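Kirkik-build list archive
From: Tanko Akande
To: kirkik-build
Date: 10/7/20
Subject: Re: Handheld gripper, finger flex and marker placement

Brigitta Eder wrote:
> I printed the second set of fingers from Hadiza's files and they flex
> sideways when I hold anything heavier than a mug. The jaw width I get
> from the markers then disagrees with the calipers by up to 9 mm. Is
> that the print or the tracking? Also, is anyone doing liquids yet? I
> would like to know before I buy another lens.

Brigitta,

Mostly the print, I think. When the finger twists, the marker twists with it, and the width estimate takes that as travel. Check it this way: close the jaws on a rigid block, note the reading, then push one finger sideways by hand. If the number moves, the tracking is doing what it should and the plastic is the problem.

Mine did the same until I turned the parts on their side in the slicer, so the layers run along the finger instead of across it. I also went to four walls. Hadiza's files are fine as they stand, only the default orientation is wrong. I can't speak for the Musunum rail because I am still on the old one.

Marker placement: keep each square near the top edge of its finger and leave the full white border. I trimmed the border on one to clear a screw head and detection dropped out whenever my hand shaded that side. Matte paper, glue stick, no tape over the top.

On liquids, yes. I have been doing pours at the kitchen table with a clear plastic bottle and a small watering can.

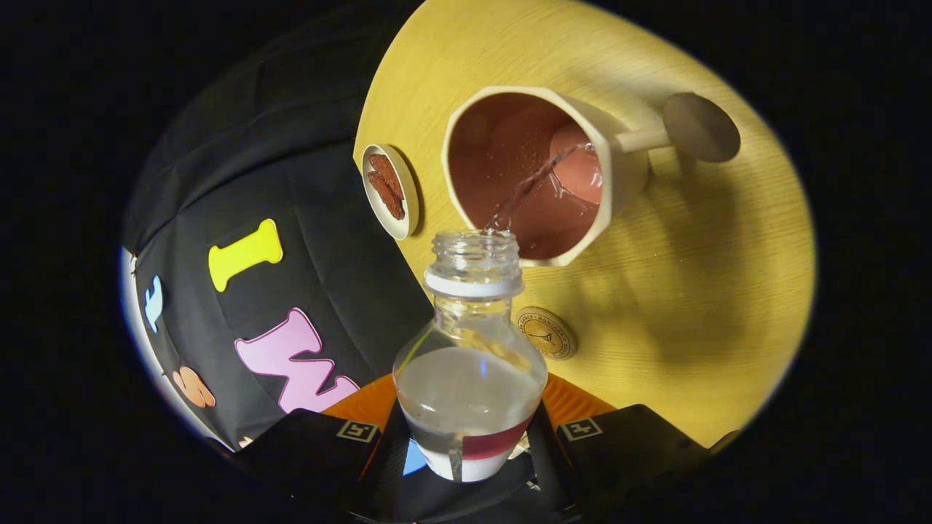
The grip itself is easy. The wrist angle is the hard part, because the flow changes as the level drops and you have to keep tipping without thinking about it. I start each take with 200 ml and drop any take where I regrip. Clear bottles are worth the trouble if you want the water line to be visible, but avoid very thin ones, which buckle under the fingers and shift the marker reading again.

Don't buy another lens yet. The wide one bends straight edges badly, but calibration handles that, and you need the width to keep both fingers and the target in view. Recalibrate after any knock to the mount.

Two open items from my side:

- Does anyone have a jaw spring softer than the Yupanqui one? It tires my thumb well before the end of a session.
- Funmilayo, did your timestamp fix go into the main branch – or is it still only on your copy?

Tanko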